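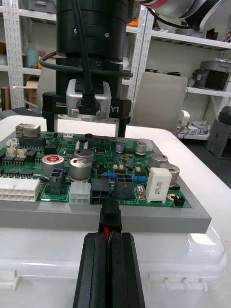

Connectors are the part of board work I get asked about least and spend most time on. I have now been through a run of 200 control boards for the Nodell cabinet job, and these are my notes on the order I plug things in, mostly so that I can find them again in May when the next lot arrives.

The board goes on a thick mounting plate before any wiring starts. I used to hold boards flat on the bench with one hand and push plugs in with the other. The board flexes under a stiff connector, and flexing is bad for solder joints near the edge. With the plate behind it the force goes into the fixings.

Order of work. Small front-edge plugs first, while there is still room to get at them. Signal headers next. Network cable after that. The large power plug goes on last, and always with the supply off at the wall. I check the 18V lead against the drawing before it goes anywhere near its socket. Two sockets of similar shape sitting near each other will sooner or later get each other's plugs.

Grip the housing and never the wires. A crimp that has been pulled back by a millimetre looks fine and fails a month later. Push square to the socket until it stops, then give the housing a light tug. If it moves, take it off completely, look at the contacts and start again. Rocking it from side to side to get it home spreads the contacts.

Keep well clear of the big capacitors. They stand tall and a knuckle or a tool will lean on them without your noticing. I also leave them time to discharge if the board has been powered, and I put a meter across them before touching anything.

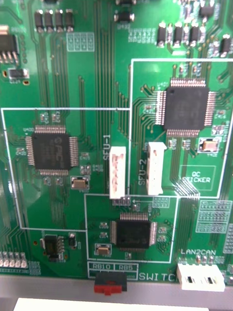
SFU-1 and SFU-2, with the LAN2CAN connector lower down.

The two SFU headers are why I label both ends of every lead. My tags carry the header name in full, in capitals, copied from the print on the board. I tried colour codes for a while and gave up when I ran out of a colour halfway through a batch.

The slide switch gets looked at after the wiring is in, as it is easily knocked by a passing cable. I write its position on the job sheet next to the board number. Board 1182 went back on the shelf with that line blank and cost me most of an afternoon.

The QC sticker goes in its printed box when the tug test and the continuity check are both done. I use the matt ones from Clurnero. They take pencil, and the glue comes off with alcohol. A roll of 3000 should see me through the year.

Still to sort out: a better tray for the loose leads, and a second set of tags for the spares.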